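How to Clear Out a Home Medicine Stash in One Afternoon

Posted by Wycliffe Mwaipopo on December 9, 2021

I love this job. I know how that sounds! But there is something so satisfying about going from a drawer that won't close to one tidy box where you can put your hand on the bandages in the dark. I did my own place in July, then my aunt's apartment in Fendmont, and I've wanted to write the method down ever since.

You don't need to be an organized person. You need a table, a trash can and an afternoon with the phone turned over.

What you'll need

A big clear surface. A low table is great because you can sit down and still see everything.
A tablecloth you can wash. Old blister packs shed little flakes of foil, and cough syrup gets everywhere.
A trash can with a bag in it.
A zip bag or a lidded tub for medicine you're getting rid of.
A marker and some masking tape.
Reading glasses if you're anywhere near needing them. The dates are tiny.

Step 1: Go get all of it

Every bit. Bathroom cabinet, kitchen drawer, nightstand, the glove compartment, the bottom of the gym bag, last winter's coat. My aunt was sure hers was all in the one cabinet and then we found a whole second supply in a Rasico biscuit tin on top of the fridge (the tin is now mine, it's a beauty).

Put everything on the table in one heap. Don't sort as you go from room to room or you'll end up with small heaps all over the house and the dog investigating them.

Step 2: Set up your spot

Stand the trash can on the floor right beside the table, close enough to reach without getting up. Fold the bag well down over the rim on all sides so it doesn't slide in when something heavy goes in there. Keep the zip bag on the table itself, at the far end, and write GOING BACK on it in large letters.

If small kids or pets live with you, pick a time when they're elsewhere. This is loose medicine at knee height, so don't walk away from it halfway through.

Step 3: Pick up one box at a time

Now the fun part! Take one package, and only one, and look at three things: the name, the date, and whether what's inside matches what's outside. Open every box. I've found allergy tablets in a box for stomach tablets, and a box holding nothing except the leaflet folded around a spare button.
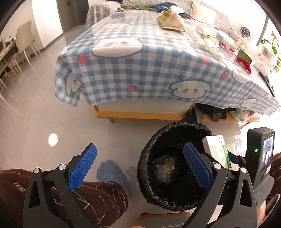

Checking a medicine box beside the lined trash can, with the gingham cloth on the table.

The expiration date is usually stamped into an end flap or along the crimped edge of the blister strip. If you can't find it, tilt the box under a lamp, as stamped numbers with no ink show up much better from the side. On tubes, check the flat crimp at the bottom. On bottles, look at the label first and then underneath.

Every item goes to one of four places:

Keep — in date, in its own box, and somebody in the house still uses it.
Going back — expired, half used up with no name on it, or left over from something that's finished.
Ask — anything prescribed that you aren't sure about.
Trash — empty boxes, torn wrappers, dried-up wipes, plastic bags.

A word on the Ask pile, and I'm serious about this one. If a medicine is prescribed for somebody, don't decide on their behalf that they're done with it. Blood pressure tablets, diabetes tablets, thyroid, heart, anything like that — set it aside and ask the person or the pharmacist. Same goes for two boxes that look alike but have different strengths.

Step 4: Deal with the ones that are going

Medicine itself shouldn't simply get dropped in with the household trash, and most of it shouldn't be flushed either. Plenty of pharmacies have a drop box or will take it over the counter. Call first and ask what they accept, as some won't take liquids or inhalers, and needles always need their own hard container.

If there's no take-back where you live, ask the pharmacist what to do with your particular medicines. The usual advice for ordinary tablets is to take them out of the packaging, mix them with something nasty like used coffee grounds or cat litter, seal the mix in a bag and put that in the trash. A few medicines have special instructions, so check the leaflet.

Before an empty prescription box or bottle goes out, peel off or black out the label. Your name, address and prescription number can all be on there. I use the fat marker and go over it twice.

Step 5: Put the keepers away

Wipe out whatever they're going to live in. I use a lidded tub from Kovham, but a shoebox is fine, and so is a biscuit tin if you have a good one. Stand the boxes on their ends like books, with the names facing up. Bandages and creams at one side, tablets at the other. Daily prescriptions get their own smaller box so no one is digging through cold remedies before breakfast.

Write the month and year of the earliest expiration date on masking tape and stick it to the lid. It takes a second and saves you opening everything next time.

Then choose a shelf that's cool, dry and up high. The bathroom is a poor choice because of the steam, even though that's where the cabinet always is. Mine sits on top of the bedroom closet, and my aunt's went in the hall cupboard, behind a latch for when the grandkids visit.

Step 6: Tie up the bag

Take the trash out right away, shake the tablecloth over a hard floor (you may well find a stray pill), sweep up, and wash the cloth. Wash your hands too.

A couple of questions I've had

Do I keep the leaflets? Yes, for everything you're keeping. Fold them back into the box.

Can I take the strips out of the boxes to save room? Please don't. The box has the dose, the full name and often the pharmacy label, and a cut strip can lose its date completely.

How often? I do mine every six months. My neighbor Nyamweya does hers when the clocks change, and that works just as well.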